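Is the robotics open day at Eltadden worth it for a complete beginner?

Posted in Days Out & Making

tamsin_rows

My daughter and I are thinking of going to the Eltadden open day in June. She's 12 and mad about robots, I know nothing at all. Is there anything to see if you can't code? Do they let you have a go or is it all talks? We'd be coming by train so I'd like to know before I buy tickets.

3 replies

Covadonga Goicoechea

Go, go, go! I went last year expecting a few slides and a sandwich, and I stayed until they were stacking the chairs. You don't need to know any code. The best bit for me was the hand-held gripper session, where people do ordinary household jobs with a gripper in each hand and the recordings are used later to teach a robot (theirs is called Tam). You squeeze, the jaws close, and suddenly picking up a bottle is the most interesting thing you've done all week.

They work in a big plain room with a concrete floor and bits of furniture in it, so you can wander over and chat to people between goes – everyone I asked was happy to explain, even my silly questions.

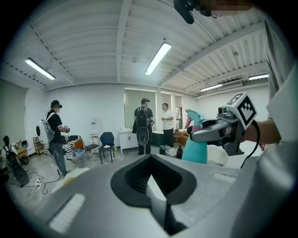

What to try first

Start with something light. The spray bottle is a good one because the body is rounded and the trigger head sticks out, so you have to think about where to hold it. Then try folding a tea towel, which is MUCH harder than it sounds! Put your name down as soon as you get in. There were 18 places per session when I went and they filled up fast. Wear sleeves you can push up.

mossop

it's ok. bit loud. parking is £2, tea is free

Gurkura_fan

Agree with Covadonga, though I'd add that the afternoon talk from the Stusteo team is pitched a bit high for a 12-year-old. They spent ages on why 500 recordings of one job weren't enough and they went up to 1000. I loved it, my son drew on his leaflet. The morning is better for kids. From the station it's an easy walk, turn left at the chemist and keep going past the playing field.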